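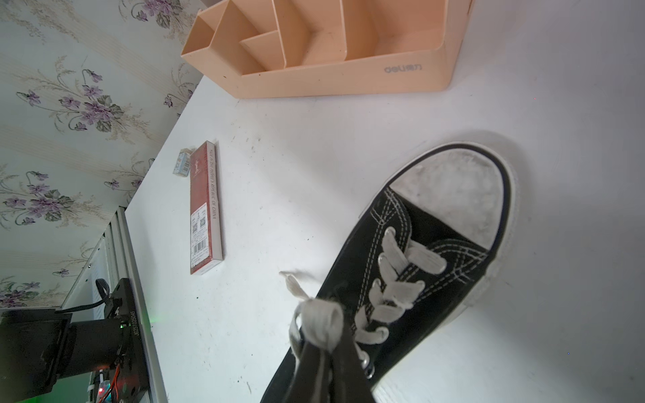

## Cleaning canvas sneakers

Knock the dried mud off outside, then pull the laces all the way out. They go in a bowl of warm water with a spoonful of dish soap for an hour. If the tips are frayed, trim them and wrap each one with a bit of clear tape.

Rubber toe caps: baking soda and water mixed to a thick paste, scrubbed on with an old toothbrush. Gray scuffs usually need two rounds. Wipe with a damp rag and go over the edge of the sole while you're at it.

For black canvas use cold water and very little soap — too much dries to a white film that is worse than the dirt. Dab it, don't soak it.

Stuff the shoes with plain paper and leave them 9 hours or overnight, away from the heater. Change the paper once.

## Smelly insoles

Take them out if they aren't glued. Sprinkle with baking soda, leave until morning, shake into the trash. Insoles that still smell after that should be replaced.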